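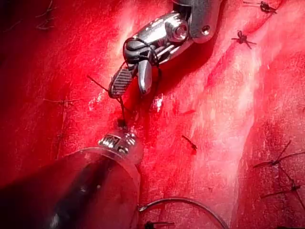
Two instruments at work on a line of stitches, with tied knots across the tissue.

Choosing a gripper for robotic suturing was once left to the instrument maker. At the Feyisa training laboratory, the decision now rests on a comparison of two jaw designs, both fitted to the same pair of arms and run under the same controller.

The first design, from Altard, favors a firm hold on the needle. The second, from Grundlow, opens wider and is meant to release thread cleanly. Each was assigned 242 stitches, divided among 10 operators.

"The needle is the easy part to judge," said Karlijn Nijs, who directs the program. "Thread handling takes longer to assess, and it is where operators disagree." 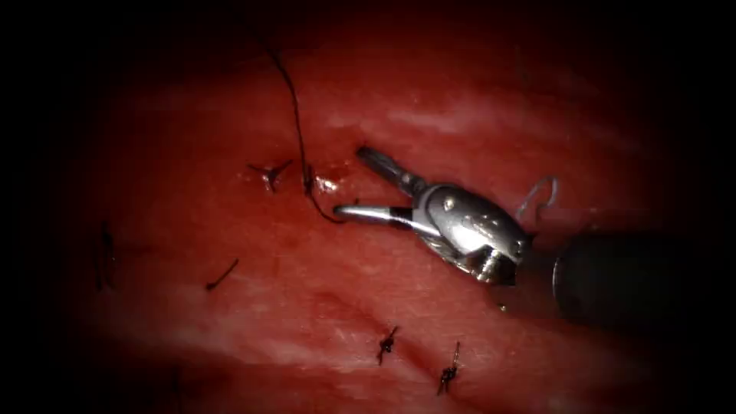

Operators also rated the cameras. Most preferred the wrist view for placing the needle and the fixed view for planning the next stitch. Jawad Mengal, the laboratory's controls engineer, has asked that both remain available at the console.

The laboratory will not name a preferred design until the second round of trials closes in May. Wear on the jaw faces has yet to be measured. 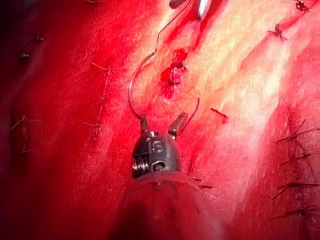 Open jaws below a tied knot, seen from the wrist camera.

Last updated: 19/11/2018

242 shares | 2 comments

Related
Drirnusar opens its controller to outside laboratories
What operators want from a wrist camera
Training hours and the surgical console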